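Eltora notebook, second table
October 2022

Long morning, good morning mostly! I got the two-arm setup going again after lunch yesterday and spent today collecting demos for the block-and-bin task, which Boateng keeps asking us for (they want the set before they start training in November, and I keep saying yes, so here we are).

We stand at 1,102 demos across all the tabletop tasks, and I'd like a good chunk of the next batch to come from this one. The task is dull on paper. Small white block on the table, blue bin near it, pick the block up, put it in the bin, arms back out to the sides. I'm doing it by teleop with both arms live, even though one arm can do the whole job, so that the policy learns to park the other one someplace sensible. Last month's model from Nindby had the idle arm drifting all over the place and I blame our data for that, since we always left it frozen in the same spot.

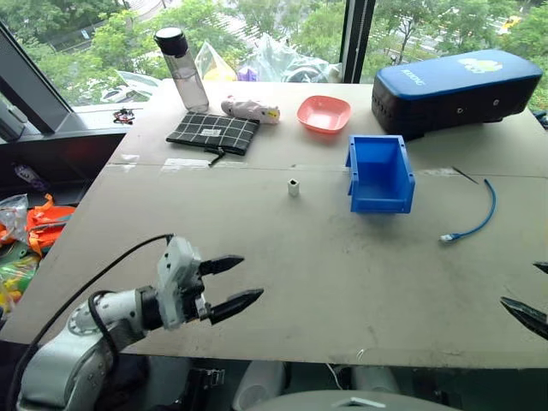

I've also stopped tidying up before each session. The old demos were all recorded on a bare table and the first thing that happened when somebody set a drink down was that the arm went for the drink. So now the bottle, the checked pouch, the pink dish and the rest of it stay out while we record, and I shuffle them between batches. Not between every episode, I tried that and it eats the whole day. A batch is 18 episodes, then I move two or three things and go again.

Numbers for today: 55 recorded, and I threw out 3. Two of those were me closing the fingers too early and shoving the block along the board, and the other was a dropped connection on the left arm. I did keep a few where I missed the first grasp and went back for it. Bolier's notes say to keep recoveries as long as the block ends up in the bin, and I agree with them, but please tag them "retry" in the log or we'll never find them again.

Still fighting with the cables. If the blue one ends up lying across the path to the bin I slow way down without meaning to, and then the episode runs long and looks nothing like its neighbors. I don't want to cut it out of the data completely (it's going to be there in real life, after all) but I'd like it to be on purpose. 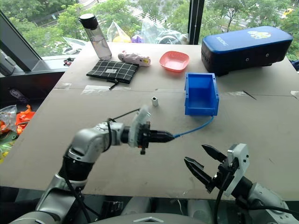

Block-and-bin task, both arms over the table, blue cable running toward the bin.

To do before the next session: put fresh tape on the seam behind the block area, check the left wrist calibration, and try starts with the block on the far side of the bin. All my starts so far are on the near left and I can do those half asleep, so the model will get very good at exactly that and nothing else. Also the window. Light changes a lot between morning and late afternoon and I've only been recording mornings, so whoever has the table next, take a late slot if you can!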